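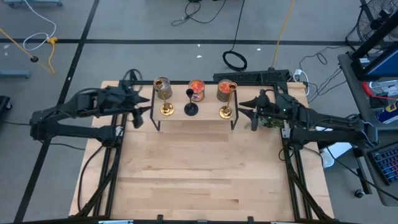
The second reporting period of the Kamero project ran from May to the date of this report, 24/07/2023, and was given over to collecting demonstrations by remote control. An operator moves a pair of leading arms by hand, and the two arms at the table follow; joint positions and camera views are stored together for each attempt. The task set for this period is the handling of household objects on and in front of a low shelf. Three tin cans stand on the shelf, with two gold candlesticks and a black goblet before them, and the arms work from opposite sides of the table. The slender stems have proved harder for operators than the cans.

Progress against plan

The grant agreement set a target of 400 accepted demonstrations for the period. The team recorded 490, of which 30 were rejected on review and a further 11 were set aside pending a decision by our partner, Wuyts. The target has therefore been met. The recordings have been passed to Ruvier for training.

Matters arising

Operators differ in how they approach the goblet — some grip the stem, others the bowl — and written guidance on this point was issued too late to cover the earliest recordings. These have been kept and labelled separately.

Next period

Work will turn to tasks in which one arm passes an object to the other. The Arby recording software will need a small change to mark the moment of handover. No change to the agreed budget is requested.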